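November 12, 2019

Long day, and a good one, so I want to get it down before I lose the thread. Rüdiger Diekmann came over from Drolitz with the new release of the handoff scheduler, and we finally got to try the thing we have been arguing about since February: whether two arms need a fixed border down the middle of the table, or whether they can share all of it and sort out who goes where as they go along.

For whoever reads this later, the old way (we still call it Wendt, after the branch name, sorry) gives each arm its own half. It's very safe and it's painfully slow whenever something ends up near the line, because both planners shy away from it and sit there being polite to each other. The new way, Gakwood, lets an arm claim a patch of table for a short while and then give it back. Rüdiger has a lovely way of explaining this with coffee cups, which I won't try to copy out here.

We kept the clutter up at the far side and the middle mostly open, and used the lime-green ring as the thing to fight over. I like the ring for this. Both arms have a fair approach to it, and the far side still offers plenty of other things to go after, the pouch and the cup of teal and yellow pieces among them.

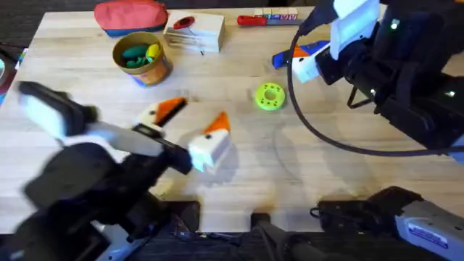
SHARED REACH, GAKWOOD SETTINGS

Claim time is set to 2 seconds, renewed while the arm is still moving toward its target. I started with 6 and that was far too generous: one arm would take the middle and the other would hang back long after there was any need to. Rüdiger wanted to go below 2, and we may yet, but I'd like to see the stop behavior on a shorter claim before I agree to it.

We ran 15 rounds on each method with the same starting layout. Gakwood came out ahead on total time in every pair, which pleased us both no end, though I should say the gap was small when the target sat well over to one side. That makes sense to me, as the border hardly matters out there. The full log is run 1132 on the shared drive, and please copy it before you poke at it!

Still bothering me: the cable on the right arm takes up more of the table than the claim map thinks it does. The map only knows about links and fingers. I have drawn in a keep-out patch by hand for now, and Rüdiger will ask the Zurkholm people how they handle theirs.

Tomorrow: same layout, shorter claims, and move the ring closer to the cup.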